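Setting up a ball-and-bowl transfer task on a table
Murkero activity notes, table tasks

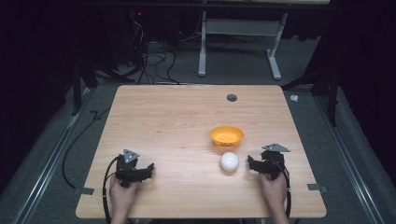 What you need

One small, shallow bowl. Plastic is preferred because it can be washed and does not chip. Choose a strong colour, such as orange, that stands out from the tabletop.
One ball, roughly tennis ball size, with a smooth matte surface. White is suitable on most timber finishes.
One table with a flat top and clear space on all sides.
Low-tack tape and a soft pencil.
A damp cloth.

Preparing the table

1. Wipe the tabletop and let it dry. Grit under the ball will change where it settles.

2. Check for level. Set the ball down at the centre of the table and let go. If it rolls, adjust the feet or place a folded card under the low leg, then check again. Repeat with the ball near each corner.

3. Note any cable hole in the tabletop. A ball can lodge in an open grommet, so keep the working area well forward of it or fit a cap.

4. Clear everything else off the working area. Loose cables on the tabletop should be routed over the front or side edge with enough slack to reach the far side of the bowl.

Placing the bowl and ball

5. Put the bowl slightly to one side of centre. Trace lightly around its base in pencil, or mark two points with tape, so it can be returned to the same spot.

6. Place the ball directly in front of the bowl, on the side nearest the person doing the task. Leave a gap of 42 mm between the ball and the rim. Less than this and the ball tends to be pushed into the bowl wall.

7. Mark the ball position with a small piece of tape. Remove the tape before starting if its edge stops the ball from rolling freely.

Running the task

8. Start with one hand on each side of the ball, level with it and just above the surface.

9. Close in from both sides at the same speed. Uneven contact sends the ball sideways.

10. Lift until the ball clears the rim, move forward, lower, and release inside the bowl. Do not drop from height. A shallow bowl will not hold a bouncing ball.

11. Return the ball to its mark and check the bowl against its outline before the next attempt.

A set is 21 attempts. Rest between sets. The Kalimham sheet allows 48 minutes for a full session, including setup.

Troubleshooting

Ball drifts off the mark: repeat step 2.
Bowl slides on contact: wipe the base, or add a thin non-slip pad underneath.
Ball rolls out after release: release lower, or change to a bowl with a higher side.

Record sheets are filed under Lozano, table tasks, item 528.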